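Folding pants on the bed, which way is better?

Arska_326
I fold all my laundry on the bed because my table is too small. Shirts are fine, but pants always get a crease across the knee. What am I doing wrong?

runano
You fold in three. Fold one time only and hang them.

Jerngate113
I do not agree with hanging. Dark pants get a mark from the hanger. I lay them flat on the mattress, smooth them by hand from the waist down and then roll.

runano
Rolled pants look like they were slept in. Sorry, but it is so.

Jerngate113
Mine do not. Maybe you roll too tight.

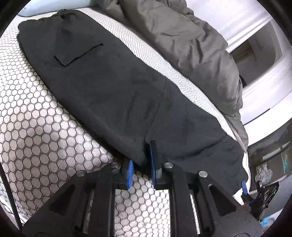
Arska_326
Should I empty the pockets before I roll?

Jerngate113
Empty them and push the lining flat, otherwise you get a bump on the hip.

Arska_326
Thanks, I will try both on Sunday.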